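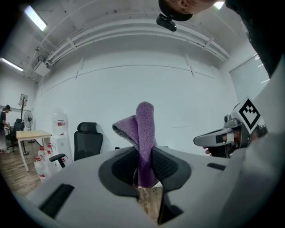 Sturnport firm sets aside money for more hand-held grippers

Staff at Sharifi, the Sturnport company that teaches robots to do everyday jobs such as folding towels, will have a good deal more kit to share come October, after managers agreed a budget of £3,719 for the coming season.

The biggest slice, £1,384, will go on new hand-held grippers, with £692 kept back for spare jaws, printed markers and the small repairs that always seem to crop up on a Monday morning. What remains will be put towards a robot arm from Plundden, to be hired for 30 days before anyone decides whether to buy.

"We'd have loved to order the arm straight away, of course we would," said Shahab Kazemi, who drew up the plan and has been asking for it, very patiently, for quite a while now. "But a month with it on our own floor will tell us far more than a brochure — and the grippers are what people pick up every day."

A second quote, from Zostia, is still being looked at.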